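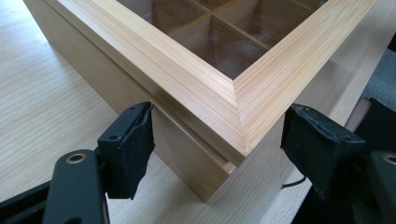

4. Moving a box by its corner

Everyone asks me if the Nimura can tidy a house yet. Not a whole one, no. It's decent at shifting a small wooden box across a table, though, so let's get yours doing that!

4.1 Clear a good stretch of tabletop and turn the box so one corner points at you.

4.2 Open the fingers wider than the corner and bring them down either side, pads level with each other. I aim just under the top frame (too high and the pads can catch on the rim).

4.3 Close slowly. Stop as soon as both pads touch.

4.4 Slide it a hand's width and let go. Happy? Do it 13 times before you try anything clever.

Note: Pads go scruffy with use, and mine look awful. A bit of fray is fine, but if an edge has peeled right back, swap the pair. Mirta Lagos in our workshop trims hers with nail scissors and swears by it.

CAUTION: Keep the cable out of the path of the box. Don't lift anything with a glass top or loose bits inside, only slide it.

If you get error 3029, the fingers have closed unevenly. Open up, re-centre on the corner and go again from 4.2. Folding laundry is in section 9, and bring your patience for that one.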